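Search
Search this site
Go

Filed under: Farm & Ranch Youth, People

I caught Santino Echeverría at the wash rack, which is where you catch anybody at a county goat show. He's 16, he had one boot off, and he was trying to towel down a doe named Bisari who wanted no part of it.

"She's fine in the ring," he told me. "It's everything before the ring she hates."

Bisari had just won the junior dairy goat class, and Santino went home with a $329 check and a belt buckle that's a little big for him – he wore it anyway. He bought her as a bottle kid with money he earned stacking hay for the Lytvynenko place down the road, and he's raised her on the same patch of pasture ever since.

I asked what a normal day looks like. "Milking before school, milking after supper," he said. "In between I'm thinking about milking."

His herd is small, just three does, and he'd like to keep it that way until he has a better barn. The old one leaks over the feed bins. He figures a new roof will run him some $2,000, and he's hoping the October sale covers a good chunk of it (he's selling two doelings, and he got pretty quiet when I brought that up).

He keeps milk weights, breeding dates and vet bills on a desktop at the kitchen table. His mom wanted him to use a notebook. "I tried! The goats ate the notebook," he said. "I mean one goat. Bisari."

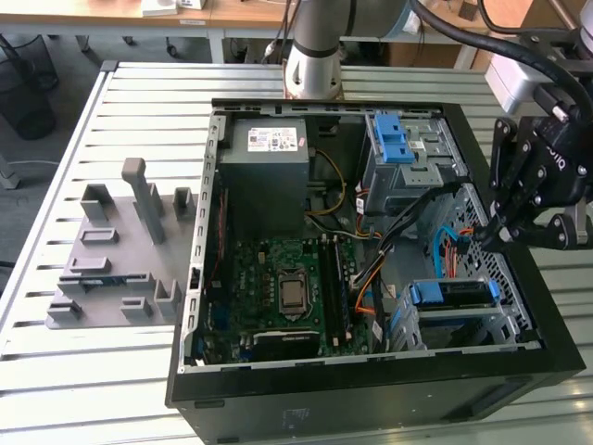
A desktop tower with the side panel off.

So what's next? More shows, and maybe cheese, if his aunt will give up her second fridge. He'd like to go to college for animal nutrition, but he wants Bisari to come along. I said I didn't think dorms allowed that. "I haven't asked yet," he said, and went looking for his other boot.

Recent stories
Prellar Fair Posts Its Sheep Results
Hay Prices at the Tusemum Auction
Getting a First-Year Lamb Used to the Halter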